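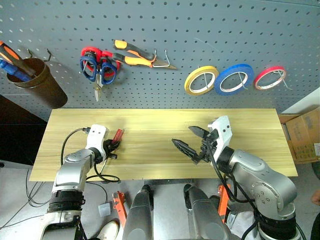

Two-arm bench build, tool hand-over problem
Posted in: Home and shared workshops

limen_arm
Hello all. I am continuing the build in our shared workshop at Clindenholm. Both arms are on their mounts and the left one can hold a small tool. My trouble is the hand-over. The right gripper opens, waits, and then closes 10 mm too low. The calibration was good in May, before I moved the mounts. Any ideas are welcome.

Heather Swanson
Did you measure the mounts again? If the distance in your file is still 535 and the real one is different, everything after it will be wrong.

limen_arm
The file says 535, yes. I will measure tonight. Thank you.

dillik2
I don't think it is the mounts. I would look at the cable at the left wrist. It makes a big loop and hangs down over the table, so it can pull when the wrist turns. Tie it along the forearm and try again.

Heather Swanson
A cable does not give you the same error every time. He says 10 mm low, always low.

dillik2
It can, if the movement is always the same. I lost 2 evenings to exactly this.

Eilidh Shearer
Tie the cable anyway, those wires on the floor at the left as well please. I have pulled a plug out with my foot before.
What wait time do you use before closing?

limen_arm
300 ms. With the Buchanan script it was longer, but I found it slow.

Eilidh Shearer
Then put it back to the slow one for the test — change one thing only.

limen_arm
I measured. It is 531, so Heather was right about the file. Now it closes 3 mm low, still not good. Tomorrow I do the cable.

dillik2
Told you :)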